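September 5, 2019

So I fell down a celebrity bio hole again last night. You know the kind of page I mean: name, birthday, height in two different units, "is he married?", net worth, all of it in the same slightly off English. I was only trying to find out what happened to the guy who played the older brother on Derneck, which my sister and I watched every single afternoon one summer, and an hour later I was still there.

His name is Ekkachai Nakpan (I had to look up the spelling, sorry Ekkachai). The first site said he was 400 pounds. I'm pretty sure that was a typo, he's a skinny man! The second site gave him a wife called Lena, and Lena was the name of the dog on the show. I laughed so hard I had to put my tea down.

Then there's the money. One page had him worth 2 million dollars and the next one said up to 8 million, with no word about where either number came from. Did somebody see his bank statement? My guess is these sites all copy from each other and one person way back in the chain just picked something that sounded good. And the birthdays! One had him born in June and then listed his star sign as Capricorn. Pick a lane.

What I really wanted was an interview, and I did find one eventually, on an old fan page called Kendent that looks like it hasn't been touched in years (bless whoever is still paying for it). It's short but it's lovely. He talks about hating the theme song, about being terrible at crying on cue, and about how he and the actor who played Mr. Ghorbani used to run lines in the parking lot because the set was too loud. I learned more about him from that one page than from eight of the other kind.

He also says he quit acting because he liked being home, and that he goes about his day in slides and sweatpants and hardly anyone recognizes him. I get it. Slides are basically my whole personality from May on. 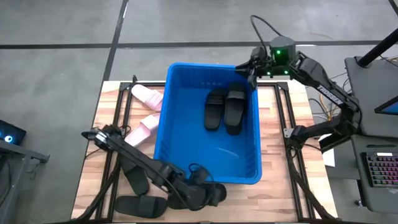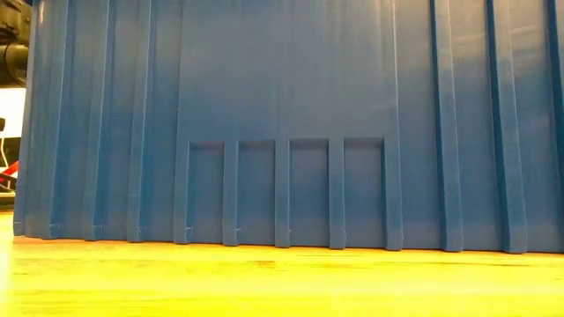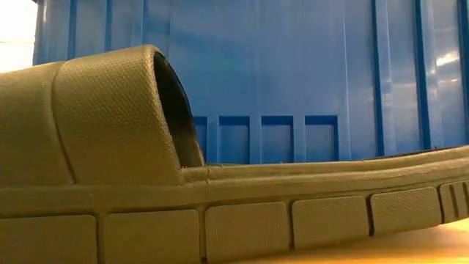 Anyway, I sent the Kendent link to my sister and she called me right away instead of texting, and we did the whole opening scene over the phone, her as the mom and me as everybody else. She still does the voice perfectly. She also swears there was a Christmas special that I have no memory of at all, with a snowstorm and a broken-down bus, and I can't find it listed anywhere. If any of you remember it, or taped it, or have a cousin who taped it, please leave me a comment. I'd love to prove her wrong, but I'd love to see it even more.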